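Home & Laundry > Garment Care > Steamers

We use cookies to remember your cart. Accept / Manage settings

Resta Skadis Handheld Garment Steamer

$50, sold by Teria
Print this page | E-mail to a friend

We've been slow to stock handheld steamers. Most of them come with a promise that you can throw out your iron, and most of them end up in a closet next to the iron you kept. The Resta Skadis makes the same promise on the side of the box. We don't believe it, and you shouldn't buy this steamer on that basis. We do think it's decent at a smaller job, so it gets a page.

What it does fairly well is take the slept-in look out of knits. T-shirts, sweatshirts, soft pants, the things you'd feel silly setting up a board for. Cotton jersey and brushed fleece drop their wrinkles quickly if the creases are fresh. If a shirt has been at the bottom of a basket since Monday, expect to go over it twice, and expect a faint line or two at the end. 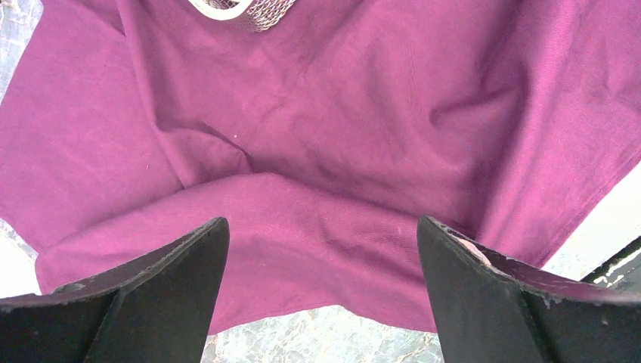 Berry-colored top spread out, wrinkles and all.

The box says 1,646 watts. We don't know why anyone would need a number that exact, and it doesn't tell you much anyway. What matters is how steady the steam is, and on this one it's steady for the first half of the tank and a bit moody after that. When the water gets low it spits. Resta calls this "burst mode" in the manual. It's spitting.

The tank holds 4 ounces. That's enough for two or three tops, or one dress if you don't linger. You can't refill it while it's running, and the fill cap is small enough that you'll want the little plastic jug that comes with it. Lose the jug and you'll be pouring water over your hand at the bathroom sink.

Empty, it weighs 749 grams. This is fine for a shirt. It is less fine for curtains, which are also shown on the box, being steamed by a smiling person with one arm over her head. Try holding a bag of sugar up there for ten minutes before you decide.
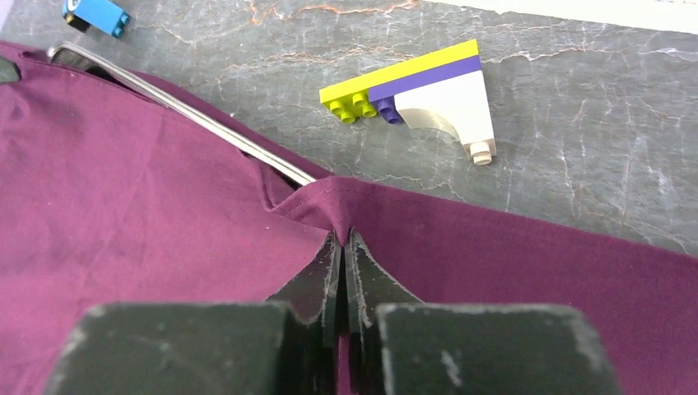
Purple knit, close up.

About dark colors. The claim is that steam is gentler than an iron on deep shades, and as far as it goes that's true: no hot plate pressing down means no shiny patches. But steam won't bring back color that has washed out, and the phrase "color revive" on the packaging is there to sell steamers. It won't remove lint either. The clip-on brush moves lint from one part of the shirt to another. Use a sticky roller first, then steam, or you'll just be giving the fuzz a warm bath.

Hang the garment if you can. The manual says you can steam on a flat surface, and you can, but the moisture has nowhere to go and the back layer stays damp. Pull the hem down lightly with your free hand and work from the shoulders. Keep that hand well away from the steam head. For a fold that has set in, such as the hard crease down the middle of a shirt that's been stored, steam from the inside, wait for it to cool, and check before doing it again.

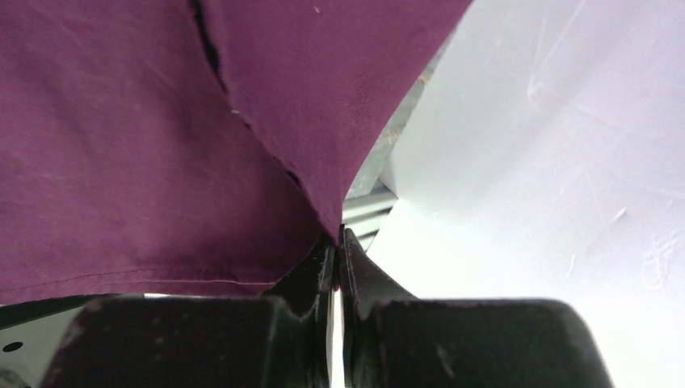 What it won't do

Collars, pleats, pant creases, linen. Get an iron. We mean it about linen.

Lace and mesh trim need care. The care label on the garment beats anything Resta says, and if the label says cool iron only, hold the head well back or skip the trim altogether. Prints and glued-on decorations can soften and lift, so stay off those too.

"Kills odors" is another line from the box. It freshens a shirt that has been hanging in a stuffy closet. It does nothing for a shirt that needs washing.

Before you steam

Trim loose threads first. A long thread will catch on the clip-on brush, and a tug on a knit can run farther than you'd like. Use small, sharp scissors and cut close to the cloth without pulling.

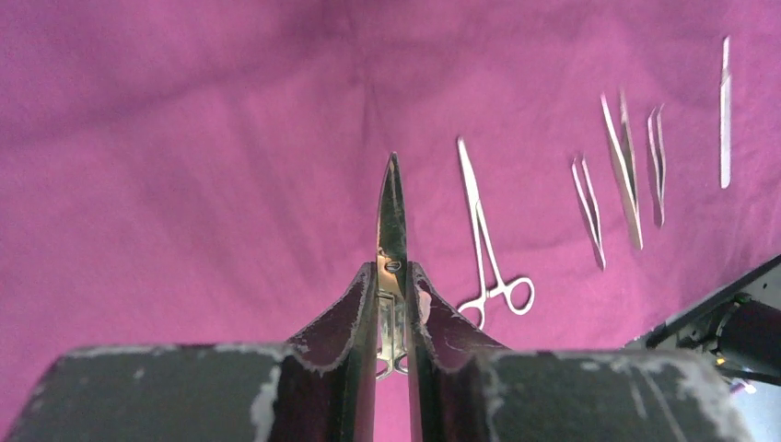
If the thread belongs to a seam that's coming undone, leave it alone and get the seam fixed. The alterations counter at Dambrauskienė takes small repairs, and a closed seam is worth more to an old T-shirt than any amount of steam.

Use plain tap water unless yours is very hard, in which case use distilled. Don't add scent to the tank. Resta sells a scented water for this steamer and we've chosen not to carry it, as it left our test unit sticky around the nozzle.

In the box

Steamer, fill jug, clip-on brush, cloth storage bag, manual. There is no door hook, although the photo on the front shows one.

Returns

Teria takes unused steamers back in the original box. Once there has been water in the tank, it's yours, so read the part about linen again.

Filed under: steamers, small appliances, knits

Print this page | E-mail to a friend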